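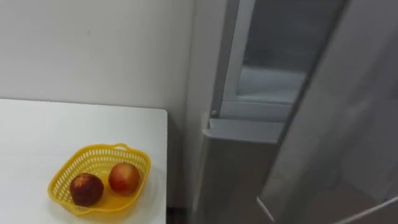
Le panier jaune sur la table, à côté du réfrigérateur.

Fruits : panier ajouré sur la table ou clayette du compartiment supérieur ?

clayette_basse
Membre, 859 messages

Bonjour,

Je cherche à fixer une règle de rangement pour les fruits. Appareil deux portes, modèle Stoltine 949, table blanche placée le long du mur et qui s'arrête juste avant le réfrigérateur. J'utilise un panier en plastique jaune, peu profond, à parois ajourées. Il reste sur la table à température ambiante (21 à 23 °C en journée). Une partie des fruits passe dans le compartiment supérieur, directement sur la clayette, sans emballage. Le thermostat est réglé sur 3 °C.

Constat : les fruits à noyau laissés au froid dès l'achat sont farineux au bout de quelques jours. Les pommes laissées dans le panier ramollissent au bout de deux semaines. Les grenades ne semblent pas poser de problème, mais je n'en garde jamais longtemps.

Points à éclaircir :
- Quels fruits laisser dans le panier, et combien de temps ?
- Peut-on mélanger les espèces dans le même panier ?
- Faut-il mettre le panier lui-même au réfrigérateur ? Il tient sur la clayette, mais il occupe presque toute la profondeur utile.

Le bac à légumes est déjà plein, merci de ne pas le proposer.

verger_nord
Membre, 1 289 messages

Il faut séparer par espèce, la durée vient ensuite.

Pêches et nectarines : à maturer à température ambiante, sur une seule couche, pédoncule vers le bas. Ce sont des fruits climactériques, ils continuent à mûrir après la cueillette. La texture farineuse vient d'un séjour au froid avant maturité ; la plage la plus défavorable se situe entre 2 et 8 °C, donc votre réglage est en plein dedans. Une fois le fruit souple près du pédoncule, deux ou trois jours au froid sont acceptables.

Pommes : au froid dès l'achat, si possible. Elles dégagent beaucoup d'éthylène et accélèrent la maturation de tout ce qui se trouve à côté.

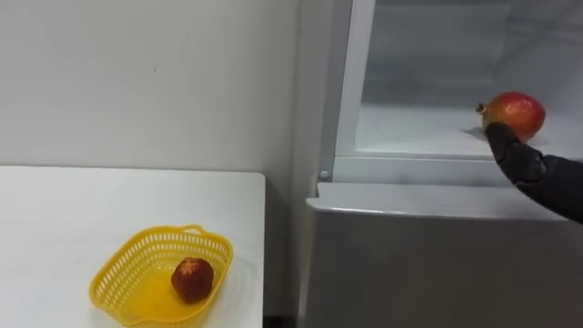 Grenades : non climactériques, elles ne mûrissent plus après récolte. Sur la table, comptez une à deux semaines dans une pièce sèche. Au réfrigérateur, nettement plus, et la clayette convient. L'écorce se dessèche avant que les arilles soient touchés, donc l'aspect extérieur n'est pas un critère fiable. Le poids en main renseigne mieux.

Pour le panier : les parois ajourées laissent circuler l'air sur les côtés, mais si le fond est plein, l'humidité stagne sous les fruits. Une feuille de papier absorbant suffit, à changer quand elle est tachée. Je ne mettrais pas le panier au réfrigérateur : il gêne la circulation de l'air froid et vous perdez une clayette.

Ne lavez rien avant stockage.

mesures_et_joints
Membre

D'accord avec ce qui précède, sauf pour la température. 3 °C au thermostat ne veut pas dire 3 °C sur la clayette. Posez un thermomètre dans un verre d'eau à l'endroit où vous rangez les fruits et relevez le lendemain matin avant la première ouverture. Sur mon ancien Mudisel, l'écart entre l'avant et le fond atteignait quatre degrés.

Autre point, l'ordre de rangement. Sortez la totalité, triez sur la table, remettez au froid uniquement ce qui doit y être. Porte ouverte le moins longtemps possible. Les fruits trop mûrs restent dans le panier et se mangent en premier.

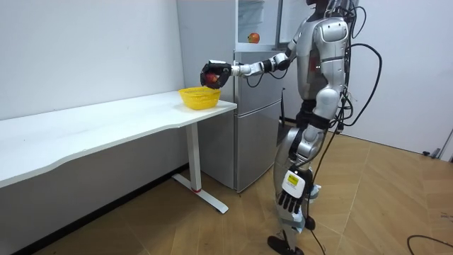

Tri des pommes : l'une au-dessus du panier, l'autre sur la clayette du compartiment supérieur.

Vérifiez aussi la distance entre la table et le côté du réfrigérateur. Selon les modèles, le condenseur est logé dans les parois latérales et celles-ci chauffent. Un panier placé dans l'angle côté appareil peut alors prendre quelques degrés. Décalez-le vers l'autre bout de la table et comparez sur une semaine.

tout_au_frais
Nouveau membre

Moi je mets tout au frigo et je sors la veille. Jamais eu de souci.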